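Vammont Folding Drying Rack, Two Tier: Review

I have had the Vammont in the back bedroom since April and it has handled the washing for two adults and a child who plays soccer. It costs $54 from Listora, with shipping on top. The box came with the legs already attached, so the only assembly was pushing on four rubber feet.

Open, it gives you two tiers of rails and a pair of wings that lift out to the sides. Closed, it slides behind a door. The rails are coated steel. I checked mine for chips after the first month and found one, on the underside of a wing where it meets the hinge. No rust so far.

Sheets are where it does best. A queen flat sheet folded once goes over both wings and clears the floor. Jeans dry overnight on the top tier with the window cracked. On the lower tier they take until the following afternoon, so I keep that one for T-shirts and dish towels.

Small things are the weak point. The rails are spaced for shirts, and socks slide off whenever the rack gets bumped. Vammont sells a clip strip separately, but it was out of stock when I ordered. I ended up using a clip hanger for socks and leaving the rails for everything else.
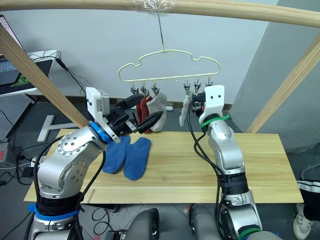 Nerys Craddock wrote in after my first notes on this rack to say that hers started to lean once both wings were loaded with wet towels, and that tightening the two center bolts by a quarter turn fixed it. She also puts the heavy items on the inside rails. I tried the bolts on mine and they did have some slack in them.

The locking catch deserves a mention. It is a plastic tab under the top tier, stiff for the first few weeks, and you need both hands to release it. It has loosened up since. If you have arthritis in your thumbs I would try one in a store first.

I had the Sisier tower rack before this. The Sisier holds more and rolls on casters, but it doesn't fold flat and it tipped over twice on carpet. The Vammont hasn't tipped.

Replacement feet are part number 1619 and come in a bag of four.

Good: folds flat, takes sheets, stable on carpet
Bad: stiff catch, rails too wide apart for socks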